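Search this notebook
Go

June 23, 2020 – Driruvville bench, simulation side

Kerstin asked me to write up the egg hunt trouble while it is fresh, so here goes, and I apologize in advance to Lutz, who likes his entries short. The backyard task has been bothering us since January, and today I finally sat down with a cup of tea and went through run 845 from end to end. The complaint was always the same one: the controller reports a good grasp, the score counter ticks up, and the egg is still lying out on the lawn.

My first thought was the wrist views. The fingers are plain black in our renders and the turf smears badly whenever the arm moves, so I wondered if the grasp check was simply being fooled by grass.
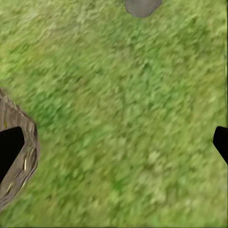 I went back and forth on that for most of the morning. Hugo was kind enough to rerun the check with the camera input switched off altogether, and the false grasps came up just the same, up to 7 in a session. So I owe the wrist cameras an apology. The check never used them in the Raltov build anyway – it reads finger effort and nothing else – and I really should have remembered that, having sat through the meeting.

Next I lined up the effort log with the wrist views around step 2,171, where the two arms stop agreeing with each other.

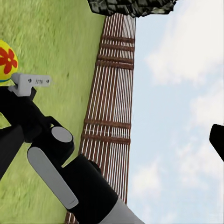 Run 845, wrist view. Arm across the lawn and fence, yellow egg with the red flower at the left edge.

Ojārs spotted the thing I had missed, bless him. When one arm swings across, the effort reading on the other one jumps, and the jump is big enough to pass for a held egg. We think both arms are writing to the same effort channel. That would be bad enough in the yard, but Kirsty pointed out that the real pair at Soriano gets its settings from the same file, and there the release interlock listens to that channel too. An arm that believes it is holding something will not let go on a stop command until it has lowered. I did not enjoy hearing that.
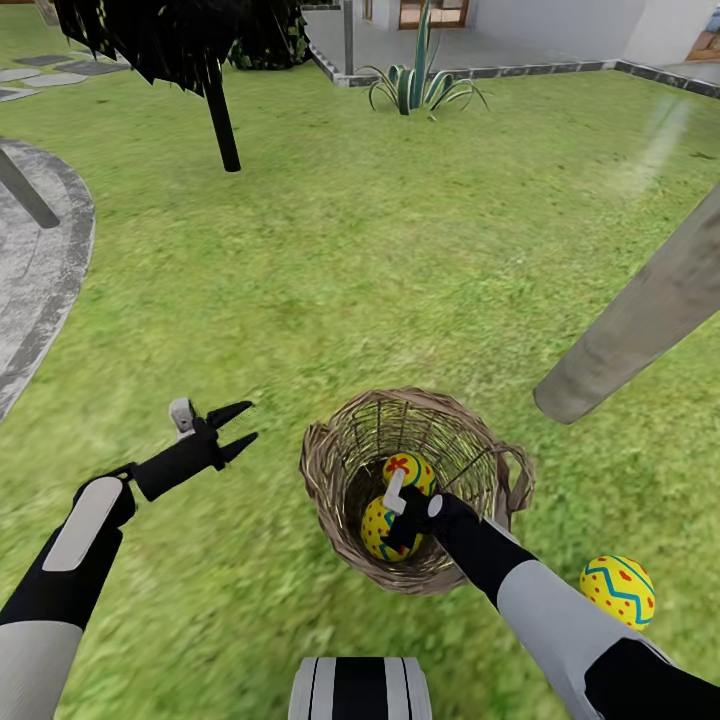 So for now the Soriano pair stays powered down, and I have put a note on the cabinet and sent one to Furar as well. Kerstin has the key. Please don't start it up just to have a quick look, however tempting!

Still to do: split the channel by arm, rerun the same 4 seeds, and have Hugo write a test that fails on the old file. I'd also like the check to want finger gap as well as effort, but Lutz thinks that belongs in a separate change and he may well be right. More tomorrow, once the rerun is through.

2 comments · 4 shares

This site uses cookies to keep you signed in. Accept / Manage settings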